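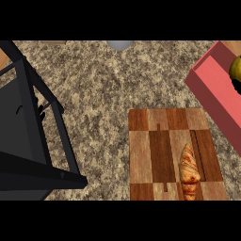
Countertop, speckled granite, top view (render).

July 2022

Sealer tests, stone offcuts. Jamshid Kordestani dropped off the last of the Meinecke pieces, so the set is complete now. Labeled on the back in grease pencil – do NOT use the blue marker again, it bleeds through on the pale ones.

Drotis went on first, thin coat, rag not brush. Wiped after 20 minutes. Jullex same way but it grabs fast, had to lean on it to get the haze off. Next time smaller area, maybe half a tile at once.

Stains: coffee, olive oil, lemon juice. Left overnight under cups. Oil is the bad one. Dark ring on all 3 bare pieces, still there after dish soap and a baking soda paste. Coffee came up with warm water. Lemon dulled the polish on the marble offcut, sealed or not, same as in June.

Sanded the worst edge by hand, 300 grit, wet. Slow. Ran out of clean rags halfway thru.

Drotis can is nearly empty and the lid doesnt seat anymore. Moved the rest to a jar, dated it.

To do –
reseal the two Jullex pieces, second coat
ask Jamshid what Meinecke puts on theirs before shipping, water was beading on one I hadnt touched
order rags, gloves (size 9)
call Arkix re: the price for the big slab
check oil rings again after a week, leave the poultice on till then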